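Plosamen Auditmappe, 4. Auflage

Wer ein Managementsystem betreut, kennt die Woche vor dem Audit: Plötzlich sind alle Verfahrensanweisungen gültig, und keiner findet sie. Die Auditmappe von Plosamen bringt Ordnung in Nachweise, Abweichungen und Korrekturmaßnahmen - auf Papier, das niemand updaten muss.

338 Seiten, 9 Register, 2 Lesebändchen. Checklisten für interne Audits und Lieferantenaudits, dazu Vordrucke für die Managementbewertung.
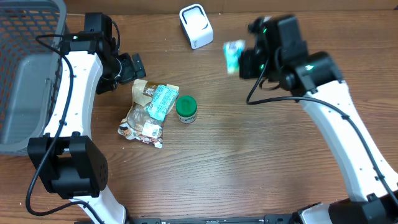
Lau aus Drultberg schreibt, das Register für Korrekturmaßnahmen sei seit Februar voll, das für Verbesserungsvorschläge noch jungfräulich. Ob man die Blätter tauschen dürfe?

Man darf. Nachfüllblätter gibt es einzeln je Register, Versand ab Lager Hedville.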